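Section 4. Setting up your cashless wristband and festival entry

This section explains how to prepare the wristband before you travel to the Priketdale festival, how to put money on it, and how to enter the site. Please read all the steps once before you start. The whole work takes a short time if you have your ticket e-mail and your bank card near you.

Last revised: 25 January 2023

4.1 Before you start

You need the following:
- the wristband from your envelope, still open (do not close it at home)
- the ticket e-mail with the order code
- a phone or computer with internet connection
- a bank card in your own name

Note: The day ticket and the full ticket use different wristbands. The day wristband is paper and has no chip. If you have a day ticket, you receive your chip card at the gate, and you can go directly to 4.4.

4.2 Registering the wristband

1. Open the Drukell account page and sign in. If you have an account from last year, use the same one. Your old wristband will be removed from it automatically.
2. Choose "My festival", then "Add wristband".
3. Turn the small plastic tag on the wristband. The code is printed on the back side, under the line.
4. Type the code without spaces. The letter O is never used in the code, so what looks like O is always zero.
5. Type your order code from the e-mail.
6. Press "Connect" and wait until the page shows your name next to the wristband code.

If you bought tickets for several persons, repeat steps 2 to 6 for each one. Every person must have a different wristband, also children.
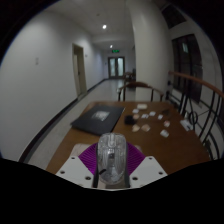
Caution: Do not register a wristband which you bought from a stranger before you check it with the ticket desk. A wristband that was reported as lost cannot be opened again, and the money on it stays with the first owner.

4.3 Adding money

1. On the account page, choose the wristband and press "Top up".
2. Select the amount. The largest amount you can have on one wristband is 500 euros. For persons under 18 the limit is 135 euros.
3. Pay with your card. Your bank can ask you to confirm the payment in its own app.
4. Wait for the confirmation e-mail. Keep it until the refund period is over.
5. If you want, switch on "Automatic top-up". The system will then add the same amount each time when your balance becomes low.

Note: Money added at home is ready to use when you pass the gate for the first time. Until then it is shown in gray on the account page. This is normal and you do not have to pay again.

Note: All bars and food stands accept only the wristband. The campsite shop at Fuentealba field also accepts cards. The record fair does not belong to our system, and many sellers there want cash.

4.4 Entering the site

1. Put the wristband on your wrist, with the tag on the outer side. You should be able to put one finger under it.
2. Push the plastic lock toward the wrist. It moves only in one direction.
3. Go to the gate which is printed on your ticket. Full ticket holders with camping use the Rastine gate.
4. Open your bag before you come to the security table.
5. Hold the tag against the reader until the light is green.
6. When you leave the site during the day, hold the tag against the exit reader too. If you forget this, the reader will show red when you come back.

Caution: Do not close the wristband on the wrist of a small child too tightly, and do not close it around the ankle. The gate staff will ask you to change it.

If the light is red, step to the side and go to the help window on the right of the gate. Please have your ticket and an identity document in the hand. In most cases the staff can correct the problem at the window.

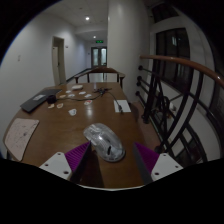
4.5 Lost or damaged wristband

1. Sign in to your account and press "Block". The balance is protected from this moment.
2. Go to the help window with your identity document.
3. Pay the replacement fee of 3 euros. The fee is not taken if the tag has stopped working without damage.
4. Check that the new code appears in your account before you leave the window.

4.6 Getting your money back

The refund form opens in August, on the morning after the last concert, and you will find it under "My festival". Fill in your bank account number and press "Send". Cash top-ups made on site can also be refunded this way, but only if the wristband was registered.

For groups with more than 400 euros left together on their wristbands, please send one form for each wristband. We can not combine them.

Questions about this section can be sent to Sohail Lodhi at the visitor desk. Please write your order code in the subject line.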